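Small Parts, Shallow Bins: Sorting by Color on an Open Tabletop

Most storage advice for small parts begins with the container. Innes Buchanan begins with the surface. His view, set out over a long morning at the Grernside workshop where he advises on bench layout, is that a bin is only as useful as the clear wood next to it. Parts get spread, looked at, and moved. If there is no room to spread them, they are sorted in the hand, and errors follow.

The test load was ordinary: small rectangular blocks in a few colors, of the kind used in classrooms, with open translucent bins to take them. Blocks are a fair stand-in for offcuts, spacers, or game pieces. They lie flat, they do not roll, and one looks much like another apart from the color.
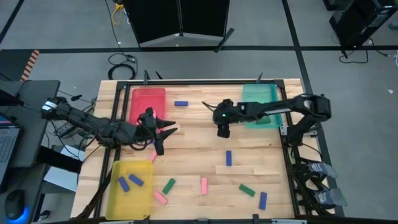

How deep should a sorting bin be?
Shallow enough that a hand can reach the bottom without the wrist touching the rim. For small blocks that means one or two layers at most. Deeper bins store more and sort worse, as the first pieces in are covered early and a misplaced one is found late.

Buchanan's second rule concerns position. Bins go to the edges and corners, and the middle stays open. Iona Dunbar, who ran the Draren toy library's stockroom before moving to Grernside, arrived at the same layout from the other direction. Her earlier benches had the bins in a row across the center, which put a wall between the person and half the parts. Moving them outward cost nothing and shortened the job.
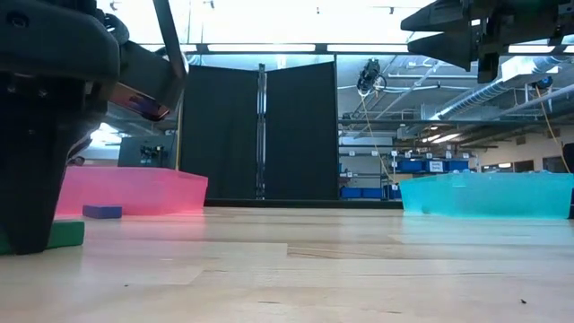

Translucent plastic has a practical case behind it. A solid-walled bin must be looked into from above, while a clear or tinted one gives some idea of its contents from the side, provided the light is good. The tint does interfere with color judgment. Pink and cyan walls throw their own color, and the cyan bin leaves a faint blue cast on the wood under it, so a pale part near the rim should be moved to bare table before it is called one shade or another. Dunbar checks doubtful pieces on a sheet of white card. Angus Rankin, who works the same bench in the afternoons, holds them up to the window.

Neither method helps much under a warm lamp. Rankin swapped the bulbs in December and says the purple and blue pieces have been easier to separate.

The table matters as well. Light wood is a good background for saturated colors and a poor one for anything tan, cream, or natural pine. A matte finish is preferable to gloss, which returns overhead light as streaks. Grain running the length of the table is useful when parts are being lined up, and harmless otherwise.
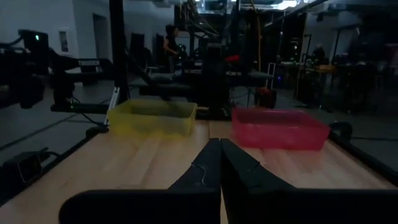 Yellow and red bins near the table's far edge.

Labels are a point of disagreement. The MacLeish catalog sells a clip-on tag for open bins, and the Trollik range has a molded slot for a card. Buchanan uses neither for color sorts. A tinted bin already carries its label, he argues, and a written one that disagrees with the plastic is worse than none. Niall Dow prefers the card, chiefly for sorts by size, where the color of the bin tells the user nothing. His stock list runs to 318 lines, and he has reason to want things written down.

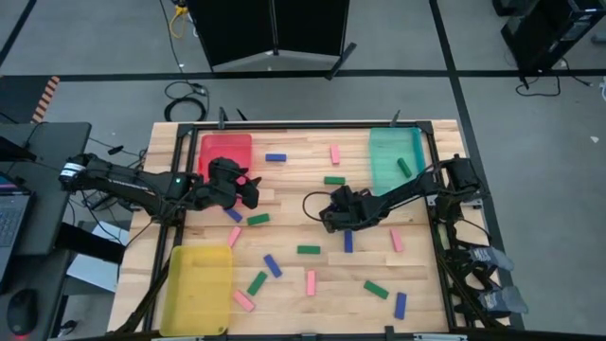

A sort should start with every piece out and visible. Tipping a full box onto the table leaves a heap, and a heap has to be thinned before any decision can be made. Spreading to a single layer takes a minute and removes that step. Sixteen blocks in three colors, five blue, five pink, and six green, can be read at a glance when all but one lie loose on the wood and the lone exception is a green block in the teal-green bin. At that density each piece can be picked up without disturbing its neighbor. Double the number on the same area and the picking slows.

Where the bins do not match the parts in color, the pairing has to be settled before the first piece is moved. Dow writes it on a strip of tape along the bench. Dunbar sets one piece of each color in its bin as a marker and works from there.

Alasdair Buchanan, Innes's brother, keeps a spare bin off the table for damaged pieces, which would otherwise go back into circulation. It is emptied at the end of each month, and the chipped ones are sanded or thrown out.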